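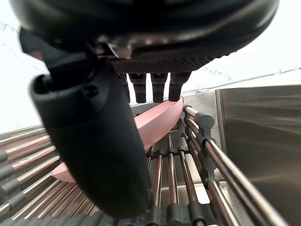
At the dish rack

Call for participants: The Bronville Kitchen Diaries

Posted 25 March 2024

Do you wash up straight after supper, or do you leave it all until morning and hope for the best? Do you still make the soup your grandmother made, and do you make it her way or have you quietly changed it over the years? We would love to hear from you. The Bronville Kitchen Diaries is a writing project about ordinary home kitchens and what goes on in them, and we are looking for 30 people who live in Bronville or close by to keep a diary for us this spring.

The idea came out of an evening class I taught at the Cumero Center last winter. We were supposed to be writing about childhood homes, and week after week everybody ended up in the kitchen. One woman wrote four pages about a drawer. A man who told us he had nothing to say about cooking wrote a lovely piece about eating toast over the sink after night shifts, and when he had read it out the whole room wanted to talk about toast, and we ran over by half an hour. I went home thinking that somebody ought to be collecting this, and after a good many phone calls and a small grant from the Vosa Fund, here we are.

What you would be doing

You would keep a kitchen diary for two weeks in a row, at a time that suits you, and finish it before the end of May. You can write in the notebook we give you or type it up at home, whichever you like. Some people will write a page every night and some will manage a few lines while the kettle boils – both are welcome. As a guide, 1000 words over the whole diary is plenty, though if you get going and can't stop, please don't stop on our account.

Write about whatever happens. What you ate and who was there. What was on the radio. Who does the dishes and whether there was an argument about it. The leftovers you meant to use. The pan you keep even though the handle is loose. Shopping lists, phone calls taken with floury hands, the cat getting on the counter again. We'll send you a sheet of suggestions for the days when nothing comes to mind, and you can ignore it completely if you prefer.

After the diary is finished, one of us will sit down with you for a chat of an hour or so, either in your own kitchen or at the Center. We record the sound of the conversation and type it up, and you get to read it through and cross out anything you'd like left out.

Who can take part

Anyone age 18 or over. You don't have to be a good cook, or a cook at all. You don't have to be a good speller either. We'd especially like to hear from people who live alone, people who share a kitchen with housemates or lodgers, families with several generations under one roof, and anybody who has moved to Bronville from somewhere else and brought their cooking with them. If you'd like to write in a language other than English, tell us and we'll do our best to find a reader. If writing is hard for you, you can speak your diary into a recorder, which we are happy to lend.

What you get

A notebook and a decent pen, a $60 grocery voucher when your diary comes in, and a printed copy of the collection. There will also be a supper in July at Negash Hall for all the diarists and a guest each, with readings for those who feel brave. Nobody will be made to read!

What happens to your diary

We'll choose parts of the diaries for the collection, and we'll ask you before we print a single line of yours. You can use your own name, a made-up name, or just your street. The full diaries go into the local history room at the Cumero Center, unless you want yours back, in which case it's yours and we'll mail it to you. You can drop out whenever you like.

How to sign up

Send us a short note telling us a little about yourself and your kitchen – a paragraph is fine – along with your phone number and the best time of day to call. Please address it to Pak-hei Chou, Kitchen Diaries, Cumero Center, 1647 Vosa Road, Bronville, or leave it in the marked box at the front desk. We're reading the notes as they arrive and will keep going until the places are filled. If you would like to talk it over first, I'm at the Center most afternoons, in the small office past the coat hooks. Knock loudly, the door sticks.

Pak-hei Chou
Project coordinator, The Bronville Kitchen Diaries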